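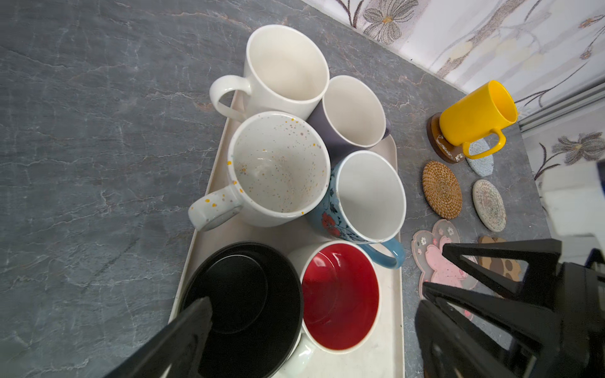 Kikley Creeks

A gazetteer of small running water in the Virberg valley, with the names people use for it, the names people used to use for it, and the names people insist were never used by anyone.

Maintainer: Declan Naylor
Status: usable, growing slowly, argued over constantly

What is in the box

Kikley Creeks is a table of 2000 stream names, along with a set of lines showing where the water runs. It covers the upper Virberg and everything that drains into it above the Catterall dam. Rivers big enough to have a bridge with a plaque are left out, except the Virberg itself, which is in there so that everything else has somewhere to go.

A record is a name, not a stream. Please read that sentence again before you count anything. One ditch behind the old Catterall feed store has a whole family of records to itself, and if you add up the rows you will conclude that the valley is mostly water. It is mostly soybeans.

Files

creeks.csv is the main table, one row per name.
lines.geojson is the geometry, one feature per stream.
sources.txt lists every map, deed, letter and conversation a name came from.
disputes.txt is longer than I would like.
CHANGES is kept up when I remember.

Columns

creeks.csv has 6 columns. There used to be more, and they were all "notes."

name: the name as found, spelled the way the source spelled it. If the source said "Crik," the name says "Crik."

stream_id: joins to lines.geojson. Streams keep their ID forever, even when the stream itself has been put in a pipe.

kind: creek, run, branch, fork, spring or ditch. The landowner usually has strong feelings about whether something is a run or a ditch. The landowner is recorded in disputes.txt.

source_id: joins to sources.txt.

era: old, middle or current. Old means before the dam, middle means after the dam and before the highway, and current means somebody used the name to my face.

confidence: a score from 1 to 5, explained below.

Confidence scores

5 means the name is printed on a map and at least one living person agrees with it. 4 means it is on a map. 3 means people say it but no map has it. 2 means one person says it. 1 means the name was overheard at the counter of the Catterall diner and may have been the name of a dog.

I was talked into having these scores by people who wanted to filter on them, and I have since noticed that everyone filters on 4 and up and throws away all the good ones. Most of the interesting naming in this valley sits at 3. A mapmaker with a deadline wrote down what fit on the sheet, and a family that has lived beside the water for generations calls it something else entirely, usually after an uncle.

How it was collected

The first batch came from county survey sheets, which I scanned at the library and typed in by hand over a long winter. Text recognition was tried. It read the contour lines as the letter C and gave me a valley full of Cs.

The second batch came from property deeds. A deed will say things like "thence along the run to the large oak," and you are then left to find out which run, and what became of the oak. Where a deed named the water I took the name. Where it only said "the run," I took nothing, and felt bad about it.

The rest came from talking. I put a card up at the feed store and one at the diner, and people called. Callers tend to know one creek extremely well and have a low opinion of all the others. Each conversation has an entry in sources.txt with the month and the nearest road, and no personal names unless the caller asked for theirs to be in, which several did with some force.

Names were checked against the maps, then against each other, then by walking. I have walked the lines I could get permission to walk. August is the best month for it, when you can stand in most of these streams without noticing.

Geometry
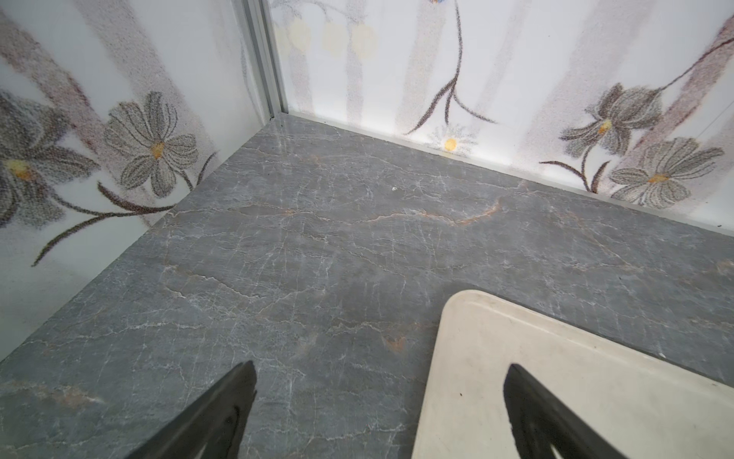
The lines were traced from aerial photos and then run through Wivent, a small script of mine that snaps loose ends together and complains about water going uphill. At full zoom the tracing layer is a mess of thin branches that split and rejoin and wander off for no reason. The gray stone surface pictured behind this section makes a better overview map than any I have managed: crackly little white veins all over, and one long orange-brown one that wanders across the middle and thickens slightly toward the right. Color the Virberg orange in your own software and you will get much the same effect. Leave everything else white. Resist the urge to label it, at least until you have read the section on label collisions, which I have yet to write.

Lines are drawn in the direction of flow. If you find one pointing the wrong way, it is either a mistake or the stretch below the mill race, where the water did get turned around and the old name stayed with the old direction. Check disputes.txt before filing a bug.

Line positions are good enough for a county map and useless for a lawsuit. This has come up. Creeks move, especially in flat ground, and the aerial photos caught them on one particular day. A stream that marks your property boundary may have opinions of its own about your property boundary.

Known problems

There are 200 names with no stream. They appear in deeds and letters and nobody alive can point to them. They are kept in the table with an empty stream_id, and most software will either drop them silently or pile them all in the ocean off the coast of Africa. If your map of the Virberg valley includes the Gulf of Guinea, that is why.

Mill Run is several different streams. So is Cold Spring. So, less excusably, is Naylor Branch, and I had nothing to do with any of them.

Spelling is preserved, which means sorting is a comedy. "Kikley," "Kickley" and "Kick Lee" are the same creek, and the project is named after the spelling that was easiest to type. A descendant of the Kick Lee school has written to me twice. The letters are in sources.txt, where they are useful evidence.

The west side of the valley is thinner than the east side. I live on the east side.

Springs are badly undercounted. A spring is often a wet place behind a barn, known to the person who owns the barn, and the person who owns the barn did not call.

Names that are rude have been left in. There are fewer than you hope. Names that are cruel to a group of people have been left in too, with era set to old and a flag in sources.txt, so that historians can find them and mapmakers can leave them off. If you are printing a placemat, please use the flag.

What it is good for

Local history. Settling arguments, or at least starting them with better material. Teaching people to join tables, since every kind of bad join is available here in a natural setting. One person used it to name kittens and sent a list, which was well chosen.

What it is bad for

Flood planning. Drinking water. Fishing, mostly. Anything with the word "navigable" in it. Please do not train a name generator on it and send me the results; I have seen the results, and they were all Mill Run.

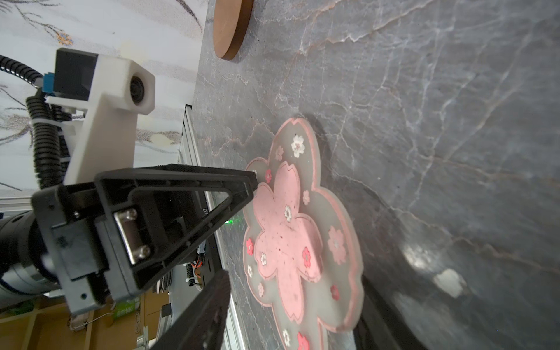
Can I add a creek that isn't in the table?

Send the name, the nearest road, and how you know it. A name from one person goes in with a confidence of 2 and moves up when somebody else confirms it. If you have a map or a deed, include a scan or tell me which library has it.

What if the creek is in the table under a name I consider wrong?

Send yours as a new record. Nothing gets replaced. Both names will point to the same stream_id and you can glare at each other across the row.

Why is the ditch on my land called a creek?

Somebody's map called it a creek. The kind column follows the source. You are welcome to submit "ditch" as a competing view, and several of your neighbors already have.

Is there an API?

There is a CSV file. It opens in everything.

Changes from the last release

Removed a run of duplicate names that came from typing the same survey sheet twice, a mistake I found by noticing I had made the same typo in the same place.

Moved Lower Catterall Fork above Upper Catterall Fork. They had been swapped on the survey sheet, where I suppose someone was holding the page upside down. The names stay with the water they were printed on, and the other view is recorded.

Wivent no longer crashes on streams that end in a pond. It now prints "pond" and continues.

Dropped the column that was meant to say whether each creek was pretty. I was the only rater and agreement with myself was poor.

License and credit

Use it for whatever you like. If you publish something, credit "Kikley Creeks, Declan Naylor and the people who called." Those people supplied nearly everything worth having, and a few of them check.

Corrections go to the address in the repository. Phone calls still come through the feed store, where they will take a message and add a comment of their own.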